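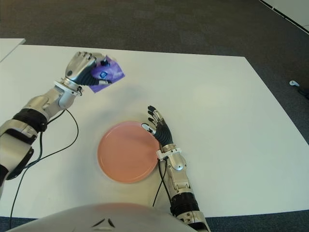

Left hand shut on the purple packet, right hand open by the pink plate, and the cables hanging off the left arm.

Bench tips: loose cables, squashed packets and an arm that stops dead

I promised Nour Moussa I'd write up the February stoppage before I forgot the details, and then several of you wrote in with the same trouble on your own two-armed machines, so it's turned into a proper tips page. I look after the Prilard at our shared workshop in Prenulthorpe. Most of what it does is dull table work, picking up small household things and moving them to a plate, and dull table work is where we had our worst afternoon so far.

It was a cable! We'd left a nice generous loop on the left arm because a tight one tugs at the wrist when it turns over. Lovely idea, except the loop hung low enough to go under the table edge whenever the arm drew back. It did that happily for ages, then one time it hooked under the corner, the arm kept pulling, and the whole thing faulted with a packet still in its fist. I did the daft thing and reached in to free the packet. Ladan Shokri had her hand on the stop button before I'd got past the elbow, bless her, and I got a telling-off that I deserved.

So, first tip, and I've stuck it on the wall as well: press the stop, then wait, then look, and only then touch. A stopped arm can still sag when the power goes, and a hand that's holding on may let go all at once. Keep your fingers out from between its fingers. If something's trapped in there it can stay trapped while you put the kettle on.

Dressing the cables. Move each arm slowly through the furthest reach you'll ask of it and the closest tuck, and watch the cable the whole way, not the hand. You want enough slack for the furthest reach and not a lot more. I use soft hook-and-loop strips, never zip ties (they bite into the covering, and you can't undo them with one hand while swearing). Fix the strip on the solid part of the forearm and keep it well away from a joint band, or you'll pinch the cable every time the elbow bends.

Round off the table. Ours had a lip underneath that might as well have been made for catching cables. A length of foam pipe lagging, slit down the side and pushed on, has cured it. Obinna Etim prefers the corner guards they sell for toddlers, which look neater but peel off ours.

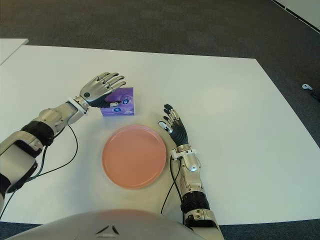
Start with something boxy. If you've just had a fault, don't go straight back to crinkly packets, which fold up and slip about so you can't tell whether the grip's wrong or the packet's being awkward. A box gives you a fair answer. Set it where the hand can get to it without the arm being at full stretch, run it at the slowest speed you've got, and do 4 goes before you touch any settings. Ours passed the first two and dropped the third, and if I'd stopped at two I'd have gone home thinking it was mended.

Use a plate you don't love. Unbreakable for preference, and a colour that shows up against the table. White on white is a misery for you as well as the machine.

Clear the floor too. Anything small on the carpet near where you stand wants picking up before you start. When the arm does something odd you step back without looking, and I've gone over on a dropped plug that way.

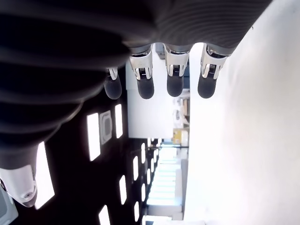 Look at the hands from underneath. I never used to, and that's how I missed a bit of torn wrapper wedged by a finger joint after our stoppage. It had been stopping one finger from closing all the way, so the grip was weaker than the screen was telling us. Get down low with a torch, stop button pressed, and check between the fingers and along any ridges where crumbs like to sit. A dry soft paintbrush does for fluff. No sprays, please, and no oil unless your handbook asks for it. Ebuka Odukoya gave his a squirt of something from the bike shed and spent the next evening cleaning it all out again.

While you're down there, see that the little screws are all sitting flush. If one's proud, don't just nip it up and carry on. Make a note of which one and look again tomorrow.

Keep a book by the bench. Ours is a school exercise book on a string, and after every fault we put down what it was holding, where the cables were and who pressed stop. Oi-ling Tseng read back through it and found the left arm had grumbled twice before the big one, both times on the pull back. I'd written "odd noise, seems fine now". I've been made to underline it.

The full check takes me 45 minutes, tea included. Next page will be charging leads and why ours kept tripping the socket, so if you've had that one, do write in.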